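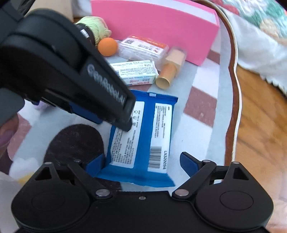

A packet of wet wipes. Pukenow wants them kept out of household toilets.

**Town asks residents to stop flushing wipes after sewer backups**

Friday, November 4, 2022

Pukenow residents are being asked to put used wipes in the trash after a series of sewer blockages on the east side of town. The public works department said crews have cleared 16 blockages since June, most of them in the older lines between Effiong Street and the river.

The request covers baby wipes, cleaning wipes, makeup wipes and any wipe with the word "flushable" on the label. Paper towels, dental floss and cotton swabs should go in the trash too. Toilet paper is fine.

The worst of the backups was on lower Effiong Street, where sewage came up through basement drains in several homes and the street was closed overnight. The clog had formed where an eight-inch clay pipe meets a newer plastic one. Crews pulled out a mass of wipes and hardened cooking grease and had to bring in a second pump truck before the line would run.

Each call costs the town $900 on a weekday, according to the department's report to the town council. Night and weekend calls cost more. The money comes from the sewer fund, and the report says the fund's repair line will be used up before the end of the year if calls keep coming at the present rate.

Wipes are also catching in the pumps at the Nuretti Road lift station, which moves wastewater from the east side up to the treatment plant. One of the two pumps there was out of service for nine days in the fall while a bent shaft was replaced. The station ran on the other pump during that time and there were no overflows, the department said.

The council voted Tuesday to hire Virkix, a pipe inspection company, to run cameras through 3000 feet of sewer line, starting at the bottom of Effiong Street and working uphill. Work is expected to take two weeks. Residents on the route will get a door notice the day before and may hear gurgling in their drains while the crew is on their block - running a little water in each sink afterward should take care of any smell.

Parking will be limited to one side of the street from 8 a.m. to 4 p.m. while the inspection truck is there. Trash pickup will not change.

A proposal to raise the monthly sewer charge was tabled until the inspection results are in. Council members also put off a decision on a bar screen for the lift station, which would catch solids before they reach the pumps but would need to be cleaned by hand several times a week.

Homeowners are responsible for the pipe between the house and the main. Anyone with a slow basement drain should call public works before calling a plumber, the department said, so a crew can check the main first. There is no charge for that visit.

Free grease can lids are available at the town hall front desk during business hours, limit two per household. The first 25 households to ask can also get a sink strainer.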